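Chore robots, second look

I wrote in August that a general-purpose arm would be clearing my kitchen counter within a year or two. I am walking part of that back. I have been reading trial logs from a tabletop manipulation setup at Mirkdale and comparing them with my notes on the Kovitar arm we run at work, where the job is putting machined blanks into a tray. The two jobs have more in common than I expected, and the failures are nearly the same.

Start with the task. "Clear the counter" sounds like one chore. For a machine it is a chain: find the object, choose a grasp, close, lift, move, release, confirm. If each of 17 steps works 99 times in 100, the full chain finishes a little over 84 percent of the time. A person who dropped something on every sixth or seventh attempt would be asked to stop helping. 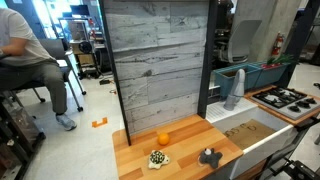

Play kitchen counter with a ball, two plush toys and the sink alongside.

Soft things are the weak point. A ball has one shape from every side, and a parallel gripper only needs to straddle it near the middle. A plush toy changes shape when the fingers close, so the grasp that was planned and the grasp that was made are different grasps. Dish towels are worse. On the shop floor we avoid the problem by having almost nothing soft, apart from the poly bags that small hardware ships in, and those still go to a person.

The second weak point is the surroundings. Our Kovitar cell has fixed lighting and a fixture that locates the tray. A kitchen has neither. I moved a lamp near the cell in the spring to see what would happen and the miss rate doubled until I retrained on new images. Pryor, the vision package we use, has improved since then, but I would not leave it alone with a window.
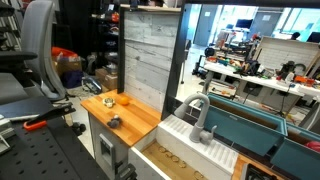 Is a play kitchen a fair test for a household robot?
It is fair for reach, grasping and placement, and it says very little about water, grease, heat or weight.

Speed gets less attention than it should. A robot that clears a counter in 27 minutes is fine if it does so while I am out. It is useless if I want to cook. At work the threshold is simpler: the arm has to keep up with the saw, and it does, for up to 1000 blanks between interventions.

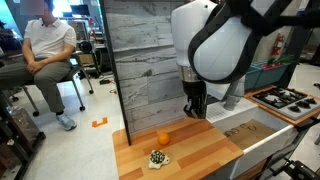

That figure comes from one part number in one orientation. When we switch parts it drops, and I spend most of a morning on the Zistport controller adjusting approach heights. I would like to see home robot results reported the same way, with changeovers included and the interventions logged. My revised guess is that loading a tray is solved, tidying hard objects is close, and laundry is a long way off. I'll post the changeover numbers once I have cleaned up the spreadsheet.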